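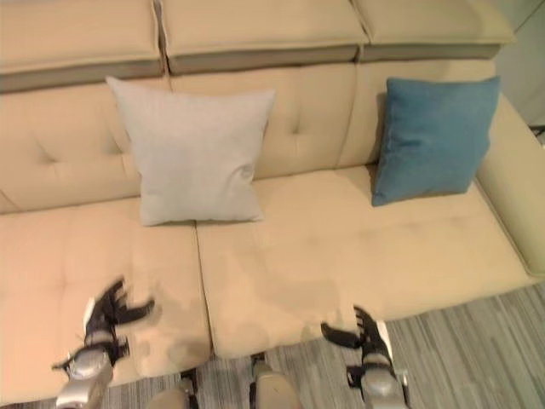

Low humming in the living room wall at night, and we can't find where it comes from

wrenandkettle
Posted Feb 12, 2019 in Home and Apartment

Hello everyone, I've been reading this forum for ages and have finally made an account so I can ask you about a hum. We live in the Coughlan, one of the older brick buildings over in Dorkside, second floor, middle of the hallway. Since the beginning of January there has been a low, steady hum in our living room that starts up in the evening and goes on and off until well past 11. It's loudest when you're sitting down with your head near the wall, so the long sofa is the worst seat in the house, and if you get up and stand in the middle of the room you can almost talk yourself into thinking it's gone. Then you sit back down with your tea and there it is again!

I've done the obvious things, I think. I unplugged the TV, the lamps, the router and the little speaker. I turned the refrigerator off for 20 minutes (and then forgot it was off, but that's another story). I went down to the laundry room to see whether a dryer was running, and it wasn't. My husband can hear it but says it doesn't bother him. My sister came for dinner and heard it before I had even told her, which was a relief in its way.

The building manager was very nice and sent someone from Flimis, the heating people, who came at ten in the morning when of course it wasn't humming. He listened at the radiator, shrugged, and told me they could put in a new circulating pump for the building but that the owner would have to approve it, as it would run to 900 dollars. The owner would like some proof that it's the pump before spending that, and I can't blame him. So what counts as proof? And is there anything I can do in the meantime to sleep and read in peace? I'm not a handy person, but I can follow instructions, and I do own a screwdriver. 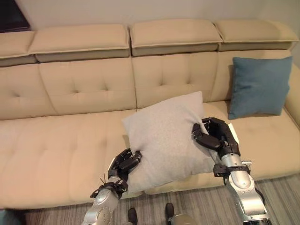 plumbline_pat
Oh, you poor thing, I lived with one of these for two winters and I know just what you mean about sitting back down and hearing it again. Everything you describe sounds like a heating pump to me. Evening hours, steady pitch, on and off, and strongest close to a wall. The sound travels up the pipes and then the wall does the job of a guitar body. You may be nowhere near the pump and still have the noisiest wall in the building, all depending on where the pipe happens to touch.

What you want is a log. Get a plain notebook and every time the hum starts, write down the time, and again when it stops. Do that for a week or so, and put the outdoor temperature next to each entry. If it's the heat, you'll see longer stretches on cold nights and short ones on mild nights, and a page of that is very hard for an owner to argue with. Ask the manager (nicely, which it sounds like you already do) if he'd stand in the boiler room one evening with his phone while you sit in your apartment with yours. He switches the pump off, you tell him what you hear, he switches it on again. Do it a few times over. Please don't go down and flip switches yourself, even if the door is open. Boilers have their own ideas about being turned off and on, and it's his job.

While he's down there he can look at the brackets. In my old place the whole trouble was one pipe clamp that had lost its rubber, and it was metal on metal all the way up. The fix was a new clamp. I'd want that ruled out before anyone talks about a new pump. Also have them check for air in the lines, if that hasn't been done this season.

For the meantime, pull any furniture a hand's width off that wall. Two fingers is better than nothing if the room is tight. When a frame is pushed right up against plaster it picks up the vibration, and then you're feeling it as well as hearing it. And I found I minded it a lot less with a fan going softly across the room.

gus_on_3rd
could be a neighbors fish tank. mine hums. put a folded towel under the pump and it quit

laurelbank
I agree with nearly everything plumbline_pat wrote, and I'd only add a couple of things from the other side of the fence, having looked after a small rental building for many years.

First, please ask for the evening visit in writing. An email is fine. Companies like to send people in the morning, and a morning visit for an evening noise is a waste of everybody's time, the heating man's included. Say the hours in the first line so they can't be missed.

Second, talk to the people above and below you before the log is even finished. Bring cookies if you bake. When I had a noise like this, three households had been putting up with it separately, each one sure it was their own refrigerator, and things moved much faster once they'd written to me together.

I'd go easy on the things sold for this. I once bought a roll of Plultulico matting for a bedroom wall and it was good for voices and the neighbors' television but did nothing whatever for a low hum. Low sounds go straight through soft, light materials. Save your money for the moment.

wrenandkettle
Thank you all so much! Started the notebook tonight, first entry 7:40, and it stopped again at 8:15. The manager says he'll do the phone test when he's back from his trip. And gus, the couple downstairs do have a fish tank, so I'm going to knock on their door tomorrow and ask.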